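Chapter 3
Work Surfaces and the Layout of a Room

In the summer the furniture maker Asadi moved its finishing shop into a former bakery in Dullemon, the workers had plenty of floor space and nowhere to put anything down. The old shop had been half the size. It had one long bench under the windows, and everything the crew needed was within a step or two of it. The new shop had benches along all four walls and an open middle that people crossed all day with their arms full. Output fell for most of August. The tools were the same and so were the people. What had changed was the position of the surfaces they worked on.

This chapter is about tables, benches and counters, and about how their size, height and placement shape the work done at them. Chapter 2 dealt with the room as a shell: its walls, openings, light and air. We now begin to fill it. Storage is left for Chapter 4, although the two subjects overlap and you will find some references forward.

Three terms are used throughout. The work surface is the whole top of a table, bench or counter. The reach zone is the part of that surface a person can use without leaning or stepping. The clearance is the open floor a person needs on the working side. Students often plan the first of these with care and leave the third to chance. On a drawing, a table takes up only its own outline. In use it takes up that outline plus the floor around it, and in a small room the floor may be the larger part.

Height and depth

Height is usually the first decision. A person writing or sorting small parts wants a higher surface than a person kneading dough or pressing down on a plane, who needs to put body weight into the work. Where several people share one table, the choice is harder. A short worker can stand on a platform, but a tall worker has no easy remedy for a low table except to bend, and will do so for the whole shift.

Depth matters nearly as much. A counter 600 millimeters deep, placed against a wall, can be reached to the back by most adults. Make it much deeper and the rear strip tends to become a shelf. Papers, cups and spare parts collect there, and the surface in real use shrinks toward the front edge. A table that stands free of the wall can be deeper, as it can be reached from more than one side.

Color and finish

A pale top reflects light and makes small dark objects easy to find. It also shows stains, and under strong lamps a glossy one can produce glare. Dark tops hide wear but swallow dark screws, seeds and thread. Many laboratories and assembly rooms settle on a light, dull finish for this reason - a compromise that suits most kinds of detailed work.

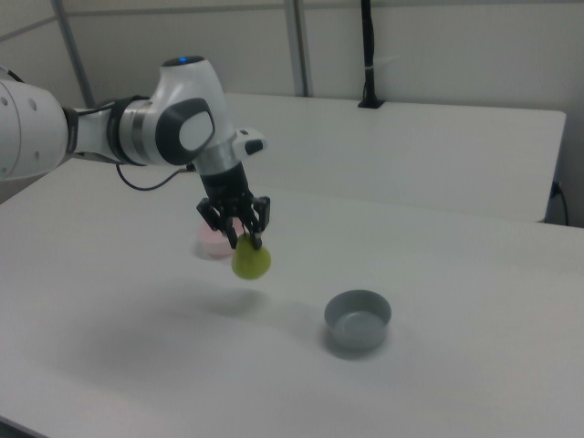
Figure 3.1 A large white table used as a work surface, with a robotic arm reaching over it.

The case we will follow through the chapter is the Trevurach community workshop, planned by the designer Setareh Sharifi for a site on Clondetier Street. The building has 1,064 square feet of usable floor, and the brief asked for sewing, bicycle repair and light woodwork in the same room. Sharifi's first plan gave each activity its own wall. Her second put a shared table in the center, with clear floor on every side, and moved only the dusty work to a separate corner. Both plans are reproduced in Section 3.4, where you will be asked to measure the clearances and mark the walking routes on each.

Before reading on, choose a table you use every day. Measure its height and depth, then sit or stand at it as you normally would and mark your own reach zone with tape. Keep the measurements, as they will be needed for the exercises in Section 3.2.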